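Bin liner update, for the three of you who asked. Yes, we are still on bin liners. It's May. I started on bin liners when I still had heating on a timer and hope.

Quick recap for new people: the project is called Pitance. It's a two-armed robot in my front room, and the job is to put a bag in a small bin. I can do this job myself in 8 seconds. I have spent a good deal more than that.

The front room is also where the good furniture lives. The workshop at Senthorpe has a concrete floor and proper benches, but it doesn't have a door wide enough, so the chaise gets to watch.
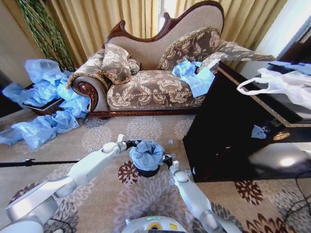

Both grippers on the bin, liner in. Please admire the liner.

Why light blue bags? They came in a box of 200 and they were on special. Also the bin is black, so the top camera can tell where bag stops and bin starts. I'd like to say I planned that second part.

Things I believed before this build: a plastic bag is a simple object. Things I believe now: a plastic bag is weather.

Rigid stuff went well. Cups, blocks, the remote, all fine in a couple of evenings. Then I moved to thin film and every grasp I'd tuned was useless. Close too softly and the bag slides out. Close too hard and you get confetti, and I vacuum.

Somebody asked about the wrist view. It sees a lot more sofa than you'd want. I've cropped the bottom of the image before it goes to the planner so it stops finding the gripper interesting.

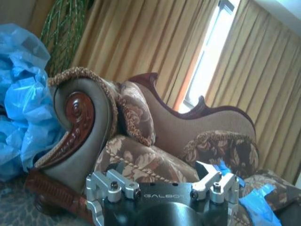

Wrist cam, on a lean. Nice carving, very little bin.

The tilt does my head in, but the maths doesn't care which way is up as long as the calibration is right. Mine was out by 17 mm for most of a month. I blamed the bags. I owe the bags an apology and they're not getting one.

The controller code is a mess I call Clakeo. It has one good function, the one that opens the rim of the bag, and 84 lines of comments from me to me, mostly rude. Will share once I've taken out the colourful ones.

Current problem is the rim. If the liner isn't folded over the edge of the bin, the whole lot can slump inside. I've tried a slower pull and a wider grip. Tonight it's a wider grip AND a slower pull, because I am a scientist.
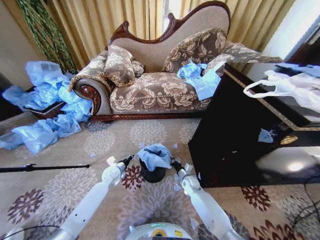
Bin on the carpet, bag mostly in the bin. Colour coordination remains excellent.

For the person who asked if I tidy up between runs: I refer you to the floor.

Next up is a softer fingertip. There's a silicone pad from Bundgaard I've had my eye on, or I cut up an old spatula. The spatula is winning on price.

If that works I'll try a bigger bin. If it doesn't, I've still got plenty of bags. More after dinner.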